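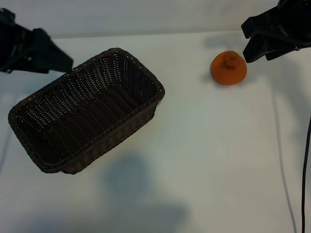 3. Working Rules for the Shared Manipulation Cell

3.1 Purpose

This section of the report sets out the rules the project team wrote for the two-arm cell at the Umden teaching laboratory. The rules apply to all students who run pick-and-place trials, including those enrolled in the Sandu elective. They were drafted by Delia Anghel and Ionuț Nistor and reviewed by Margareta Barbu, the laboratory supervisor.

3.2 Table layout

Only the container and the object named in the trial sheet may be on the table when a run begins. In the basket task these are the dark brown woven basket and the orange object, placed with clear table surface between them. The basket must be empty at the start of each run. Bags, tools and drinks are kept on the side bench.

3.3 Cables

Hanging cables must stay outside the working area of both arms. The operator checks them by hand with the arms powered down and records the check in the Jallska log.

3.4 Approach and grasp

The gripper stops above the object before the final descent. During this stop the operator confirms that the fingers are in line with the object and that the second arm is clear of the basket rim. No person may reach over the table while either arm is enabled.

3.5 Staffing

Each session requires two people: an operator and an observer. The observer stays within reach of the stop button and has no other duties. Roles may be exchanged between runs, with the change noted in the log.

3.6 Application of the rules

The team logged 529 runs under these rules. Three were stopped by the observer, all for cable position. Ghazal Nikzad has proposed that Section 3.3 include a marked boundary on the table, and the proposal is under review.

3.7 Open points

The rules do not yet cover remote operation. Leonor Quintela will prepare a draft for the November revision.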